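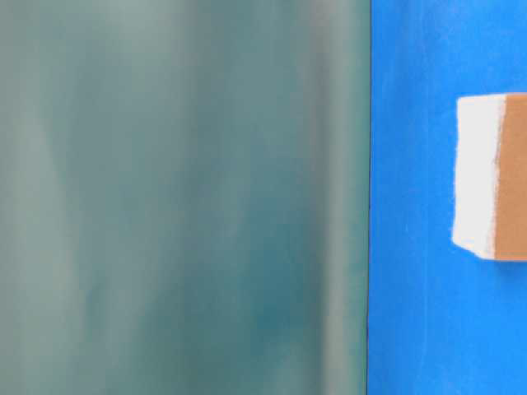
Cutting felt into strips - fuzzy edges

Prorkstead Craft Board > Fabric and Felt

gotska_mill
I've been cutting light gray felt into strips for a wall hanging and the edges keep coming out fuzzy. The long sides are mostly straight but there are little fibers all along them, and the short end looks slightly ragged even though I cut it in one go. It's nonwoven, pretty nubby, with darker gray specks in it. Scissors are good ones. Is this the felt or is it me?

patricio55
It's the felt. Speckled gray is often made from recycled fiber and the fibers are short, so they let go at the edge. Use a rotary cutter with a new blade and a metal ruler. Press hard, one pass.

Thimble388
I disagree about the rotary cutter. On thick soft felt it pushes the material ahead of the blade and you get a bend in the edge. I went back to long shears and my strips are straighter.

patricio55
That happens with a dull blade. I change mine every 30 cuts or so on felt.

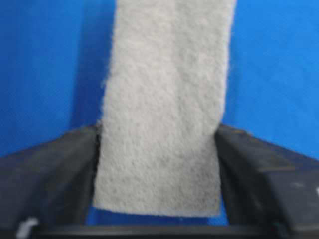 gotska_mill
The other thing is the tufts. I get one sticking out on the side of a strip, usually right where the edge bends a little. If I pull on it, more comes out and then I have a thin spot. So far I've left them alone.

Thimble388
Don't pull. Snip it flush with small scissors. Same for the ends.

oldbobbin
Check your background too. Pale felt on a strong blue shows every hair. I had the same trouble with a Primitz banner, white strips on royal blue, and moved them to a cream backing. From 3 feet away you couldn't see any fuzz at all.

gotska_mill
I'd like to keep the blue - the whole thing was planned with it. Would spray starch help?

oldbobbin
A little. Test a scrap first, it can leave the felt stiff and they don't hang as well.

patricio55
I wouldn't starch it. Iron it through a cloth on low if it's a wool blend. If it's all polyester skip the iron.

Thimble388
Or leave it. It's felt, it's supposed to be a bit fuzzy.

gotska_mill
Label says polyester, so no iron. I'll put a new blade in tonight and cut two test strips, one with the cutter and one with shears, and hang them on the blue.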